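Search this site Keyword or location Go

Vacancies > Hospitality and catering > Kitchen and housekeeping > Gisby House

Posted May 9, 2025 by the Gisby House office

Kitchen and Housekeeping Assistant, Gisby House

Part time, 20 hours a week, permanent after a trial period. Start date in June.

Gisby House is a small residential study centre run by Semeniuk. Groups come to us for short courses in bookbinding, drawing and local history, and most of them stay on site. We are looking for one person to help in the kitchen and keep the bedrooms and shared rooms in good order.
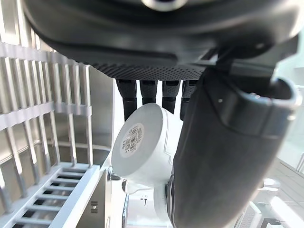
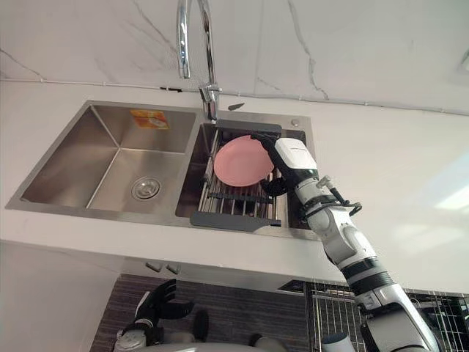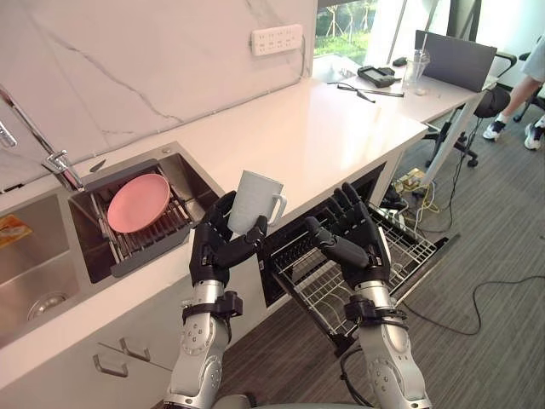
The post is split between the main kitchen, where lunch and supper are cooked, and the guest kitchens, which are small and used by the residents for breakfast and drinks. You will spend most mornings in the guest kitchens and bedrooms. After breakfast the residents go off to their courses and leave the washing up. Plates and mugs go in the dishwasher, and anything that will not fit is done by hand in the double sink and left on the rack to drain. Counters are wiped down, bins emptied and the tea, coffee and milk topped up before the mid-morning break.

After the break you move on to the bedrooms. On changeover days the beds are stripped and made up fresh, the bathrooms are cleaned and the floors are vacuumed. On other days it is a lighter round of towels and bins. The linen is sent out and comes back in bags, which have to be checked against the delivery note and put away in the cupboard on the upper landing. There is no lift at Gisby House, so you will be carrying bags up two flights of stairs.

On one or two days a week you will be needed in the main kitchen instead. The cook plans the menus and does the ordering. You would prepare vegetables, make up salads and sandwiches, lay the dining room, serve at the hatch and clear afterwards. We cater for vegetarians and for people with allergies at nearly every meal, and the allergy sheet has to be followed exactly. If you are unsure about an ingredient you must ask before it goes out.

What we are looking for

You should be reliable, tidy and able to work on your own for much of the morning. You will need to be able to read and write English well enough to follow labels, cleaning instructions and the allergy sheet, and to fill in the fridge temperature record. Experience in a hotel, school, care home or cafe would be useful but we will train someone who has not done this kind of work before. A food hygiene certificate is needed for the main kitchen. If you do not hold one we will pay for the course and you will be paid for the time it takes.

The work is physical and you will be on your feet for most of the shift. Please tell us if you would need any changes made to do the job and we will discuss them with you.

Hours and pay

Shifts are normally in the morning and early afternoon. One weekend in 3 is included in the hours and is paid at a higher rate. The rota is put up a month ahead. The house closes for a fortnight in winter, and part of your annual leave must be taken then. The hourly rate is given in the application pack.

A meal is provided on each shift. Overalls are supplied and washed by us, but you will need your own flat, closed shoes with a good grip. There is free parking behind the house and a covered place for bicycles. The Gisby bus stops at the end of the lane, though the first one in the morning arrives too late for the early shift, so please think about how you would get here.

After the trial period staff can join one short course a year without charge if there is a place free. Materials are extra.

How to apply

Ask for an application pack at the office or write to us at Gisby House. Please fill in the form and do not send a CV in place of it. On the second page we ask you to say, in no more than 200 words, why you would like the job and what work you have done, paid or unpaid, that would help you in it. Give the names of two people we can contact. We will not contact them until we have offered you the post.

Interviews will be held at the house in June and include a short walk round the bedrooms and both kinds of kitchen. Bus fares to the interview are refunded if you bring the ticket.

Applicants who asked about the earlier evening post will need to fill in a new form.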